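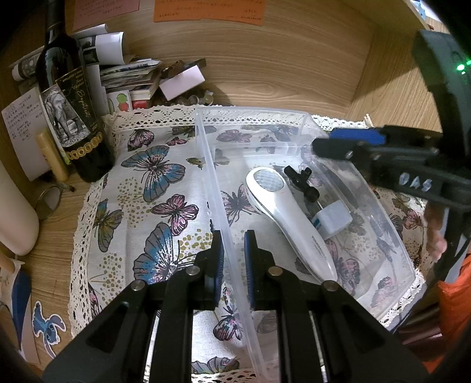
I've been meaning to write up the Urnside clear storage box for months, and I'm glad I waited, because I've now bought five of them and my opinion has only gone up. It's a plain rectangular box with no lid and thin see-through walls, and I use them for all the odds and ends that never had a home. The one on my butterfly tablecloth has my white beauty device in it (the one with the round textured head), a little black T-shaped fitting and a small white and pale blue cube, and I can pick out every bit of it without tipping anything onto the cloth. That's the whole appeal! I used to keep this stuff in a biscuit tin and I'd empty the lot every single time.

**What I love**

The length is spot on. A hand-held gadget lies flat on the bottom with room beside it for the fiddly bits, so the charger lead doesn't end up wrapped round everything. They wash beautifully in warm soapy water, and they sit side by side in my bathroom drawer with barely a gap. My sister-in-law Bronwyn pinched one for her hair clips and has since ordered her own colour-sorted set of them, one per shade, which I think is going a bit far, but they do look gorgeous lined up.

**What I'd change**

Thin walls do catch the light, and on a sunny windowsill you get some reflections. Fingerprints show too. I'd also pay extra for a lid, as dust gets in if you leave one out over summer. I tried the Cloutier version, which has a lid, but it's shallower and my brush wouldn't fit.

**Price**

Mine were $39 for the set in March, postage included. Not the cheapest going, but none of them has cracked, and one went down the laundry steps.

Would I buy them again? I've got another set in the cart for the sewing cupboard. If Urnside ever does a half-width one for cotton reels, I'm in.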